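Halla Board Governance Service 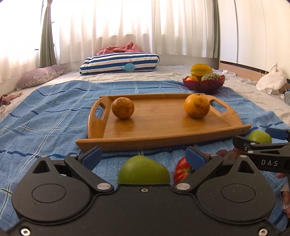 The Halla Board Governance Service is a subscription service for companies that must record, manage and report changes among their directors. It covers resignations, removals, disputed departures and temporary appointments, and is supplied by Clusis to private and listed companies.

What the service includes

A secure register of directors, with the date and terms of each appointment.
Notices of meetings held in person or by telephone, with a record of attendance and votes.
Standard letters for resignation, suspension and removal, reviewed each August by our legal editor, Nuala Geraghty.
A separate complaints file, to which access may be restricted while an inquiry is under way.
Storage of signed minutes for 14 years.

Disputed departures

Where a former director contests the decision of a board, the register may be locked at the request of the company secretary. Entries made before the lock remain readable but cannot be altered. Copies may be released to the company's solicitors on written instruction. Clusis does not give legal advice on the merits of a claim.

Licences

The standard licence allows 2 administrators and up to 100 readers. Group licences are available for companies with subsidiaries. The Povov archive module is charged separately and is required for the transfer of paper records.

Customers of the former Kordestani minute book may move to Halla without a joining fee. Prices shown in the schedule apply to orders placed after 05/01/2020.

Ordering

Product code: 821
Minimum term: one year
Orders and enquiries: Mwanahawa Makokha, Customer Accounts, Clusis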